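Print this page | E-mail this page

Workshop Notebook, Treser Building
August. Entry opened 6:30 a.m.
Entered by Morenike Ugwu. Copies to R. Oberholzer, A. Ogbonna, C. Becerra.

Subject: Compressed air, overnight pressure loss

The overnight test was repeated with all drops closed at the wall. The receiver (900 liters) was brought to full pressure at the end of the evening shift and the compressor was locked out. The gauge was read again this morning before anyone drew air. The loss is smaller than last time but still more than the Prulimley service manual allows for a closed system. The hour meter on the compressor stood at 1198.

Mr. Becerra walked the main line with soap solution and found bubbles at two places: the union above the east door and the drain valve at the foot of the second drop. The union was retightened and tested again without bubbles. The drain valve does not seat fully. It has been capped for the present and a replacement is on order from Okonkwo. Tag left in place. Please do not remove the cap to drain the leg; use the third drop.

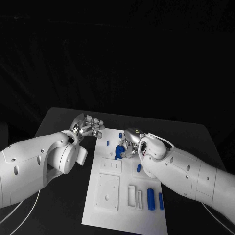

Blue and white parts on the white sheet, dark table.

Filter element, main line. The 40 micron element was taken out for inspection. Rust scale was present in the bowl, along with a small quantity of oil. Mr. Oberholzer is of the opinion that the scale comes from the old black pipe between the receiver and the dryer, which was not replaced when the rest of the run was changed to copper. I agree, though we have not opened that section. The element was replaced and the old one bagged and labeled on the shelf beside the dryer.

Noise. Reading taken at the compressor room door, door closed, compressor under load: 76 dB. The same meter was used as in the spring. The door seal is torn along the bottom and the reading should be taken again once it has been renewed.

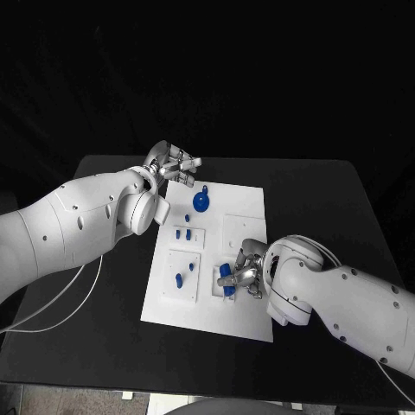 White plates and small blue parts laid out on the sheet.

Dryer. Ms. Ekwueme asked whether the dew point alarm was set correctly. The setting agrees with the card on the cabinet, but the card is in an earlier hand and carries no initials. I have written to Ostton for the recommended value and will note the reply here.

Outstanding:
- Replace drain valve, second drop (Becerra)
- Open and inspect black pipe section; requires full shutdown, time to be agreed (Oberholzer, Ogbonna)
- Door seal, compressor room
- Repeat overnight test after the valve is fitted

Entry closed 11:15 a.m. M.U.

2 comments | 0 shares

This site uses cookies to keep you signed in. Accept | Settings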